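Towels. Again.

So I did the linen shelf on Sunday, finally, after putting it off since February. 32 towels came out of there. Thirty-two! For two people. Po-yen Kong came by to return my ladder, looked at the pile and just laughed at me. Fair.

Ground rules this time, because last time I had none and it lasted maybe a week:

Anything scratchy goes to the shelter. Anything stained goes to the garage. Everything else gets folded the SAME way, thick rectangle, fold facing out, into a basket and not back on the shelf in a heap.

The cat one stays no matter what. It's thin, it takes forever to dry anything, don't care.
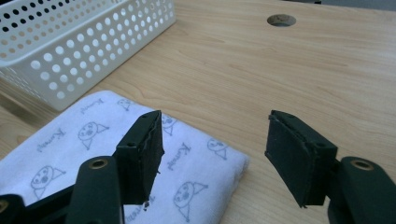 Cat towel, folded. White basket behind it, waiting.

I think the writing on it says Kuroneko? Shih-chieh Su gave it to me when I moved out of the Rakcombe apartment so I should probaly just ask.

Folding method, since someone will want to know. Long edges together, then in half, then in half again, smooth it flat with your forearm. Takes seconds. The trick is doing it on a proper table. I used to fold on the bed and everything came out lopsided, plus you sit down, plus then it's nap time.

Baskets: plastic, with holes. I had a fabric bin before and it slumped over and smelled like a basement. Holes let the air in, and you can wipe the thing out in the sink. Gray handles on the ends so you can yank it off a high shelf. 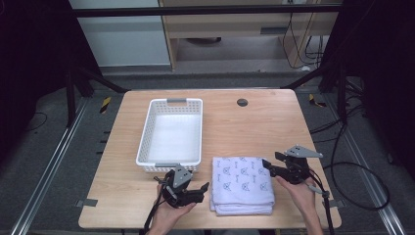
One basket for bath, one for kitchen, and if it doesn't fit it goes. That's the whole system. Got it down to 18 towels, which is still too many but I ran out of steam and there was soup on.

Next up is the sheets. There's a fitted one in there that fits no bed I have ever owned. Might save that for a rainy weekend, or bribe Po-yen with dumplings to hold teh other end.

Off to drop the bags before they close, more later in the week.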